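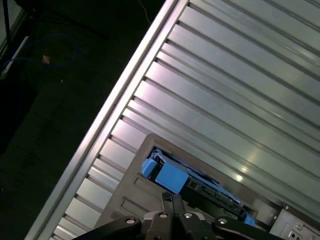

Against the sealed desktop

Opinion -- Hardware and Repair

Office computers are now bought the way office carpet is bought: by the unit, for a fixed term, with removal included. I think this is a mistake, and the reason is mechanical. A full-size desktop is an assembly of separate parts joined by screws and plugs. Each part can fail alone and be replaced alone. Treating the whole as one item throws that property away.

Last March the Zandamness office retired 121 desktops under a contract with Grirell. The contract defined a fault as "unit does not start" and the remedy as "replace unit." It had no line for a power supply, a fan or a drive. I went through the return sheets on a Saturday. In six cases the fault recorded was fan noise.

A power supply in an older desktop is a metal box with a bundle of leads. Its label states what it is certified for. The board states who made it. The wires are colored by voltage, a convention older than most of the people now signing these contracts. A technician with a driver and a tray for screws can read all of this with the side panel off.

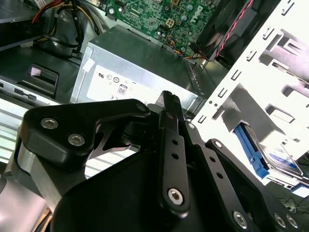
Power supply with its label in view, Dell board behind, case fan at right.

The usual objection is labor. Ruiz-Ortega, who priced the Zandamness contract, put bench time above the residual value of the machine. The arithmetic holds if every repair is diagnosed from zero. It fails for a fleet of one model, where the tenth fan takes a fraction of the time of the first. It also leaves out the cost of reinstalling software on the replacement -- a cost that lands in another department's budget.

A second objection is that newer machines are smaller and draw less power. True, and for a reception desk I would buy one. Lollberg sells a compact unit with memory soldered to the board, and it is adequate for mail. I would not sign for 710 of them.

My proposal is modest. Any contract above 1,000 hours of yearly support should list the supply, fan, drive and memory as separate lines, each with a part price and a bench time.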